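Front loader door needs a hard push to latch
Laundry & Appliances > Washers
Viewed 1,156 times

Prestesow
My front loader has started refusing to latch unless I lean on the door. Third floor, machine bought used in March. The hinge screws are tight. I wash mixed darks at 40 C, full drum.
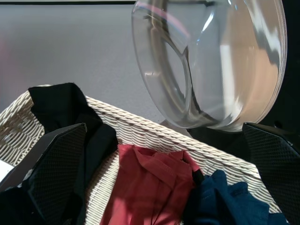 Load size is what I suspect. A typical one is jeans, shirts and a sweatshirt, all in one go. The red piece in the basket next to the door has a seam that tends to end up in the gasket. Would that be enough?

Grorireck
Yes. Clear the gasket fold, load less, retry.

Schwaiger
Check the door too. Open it fully and lift at the outer edge; more than 3 mm of play means worn hinge bushings.

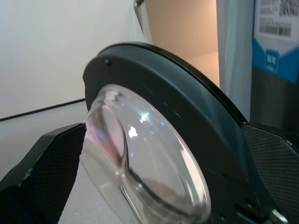 Screws on the door ring loosen separately from the hinge screws. There is a small round black one on the rim, so test that as well. Do not overtighten into plastic.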